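Home Stories Ask Us Make It For Grown-ups

How does a robot learn to tidy up?

Hello! I'm Melina Drakos, and my job is teaching a robot arm called Zamo to pick things up and put them where they belong. I get asked about it a lot (mostly by my nephews, who are hoping Zamo will do their bedrooms), so I thought I'd write it all down.
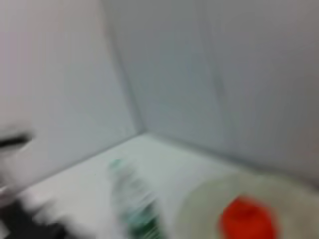

What does Zamo see?

Zamo has a small camera right down by its gripper, which is the part that does the grabbing. It's a bit like having an eye on your wrist! Try it now. Put your hand next to your face, palm forwards, and imagine your eye is stuck to the back of it. Now reach for your cup. Whoosh — everything slides past, doesn't it?

Look at how smeary the green and white bottle is. The white walls have gone soft too, and you can only just make out the line where they meet in the corner. The bright red thing on the right is much easier to spot, with that big pale round container by it. When you and I look at a blurry picture, we can still make a pretty good guess at what's in it. We've had years of practice. Zamo has to get its practice from somewhere as well, and that's the bit I work on.

Learning by copying

How did you learn to tie your shoelaces? I bet somebody showed you, and then you had a go, and it came out as a big knot. Then you had another go.

Zamo learns by being shown too. One of us steers the arm through a job from start to finish, and the computer saves what the camera saw and how the arm moved, both together. We call one of these a "demonstration". My friend Zhiqiang Zou is brilliant at steering. I am not, and I once spent a whole morning chasing a plastic cup in circles.

We made 1,267 demonstrations for our project, which is called Plikari. That's a lot of cups! Afterwards the computer goes through all of them, over and over, looking for patterns. If the picture looks like this, the arm usually moves like that. Nobody types in a rule saying "go left a bit when you see a bottle". The computer works out its own way of matching pictures to movements.

The question we wanted to answer

Lots of the pictures from a moving camera come out blurry. So Birthe Ingvarsson, who is in charge of our experiments, asked a very good question. Should we throw the blurry ones away?

I said yes. Who wants to learn from fuzzy pictures? Birthe said no, and we had a small argument over biscuits, and then we did what scientists are supposed to do and tested it.

We trained the robot's computer twice. The first time we used only the clear pictures. The second time we left the blurry ones in. Everything else stayed the same, and that's important! If you change two things at once and something gets better, you can't tell which change did it. People call this a fair test, and you may have done one at school with cress seeds or toy cars.

Then each version of Zamo had 100 goes at the same job, with the things set out in the same places.

So who was right?

Birthe was. (She was very nice about it.)

The version that had learnt from blurry pictures as well did the job more often. The other one was fine while the arm moved slowly, but when it sped up it would hesitate, or close its gripper too early and grab a handful of air. We think it was puzzled, as it had never been shown a smudgy view before and didn't know what to do with one.

We still have plenty to find out. Would it work in a dark room? What about see-through things, which are tricky even when the camera is still? Zoi Mitsotakis-Vlachou wants to try those in January, and I'm not going to argue with anybody this time until I've seen the results.

Try your own fair test

Draw five simple shapes on cards, big and bold. Ask a friend to name each one while you whizz it past quickly, and write down how many they get. Then let them practise with the cards whizzing by for a few minutes, shuffle them, and test them again at the same speed. Did the practice help? Swap places and see if you do any better!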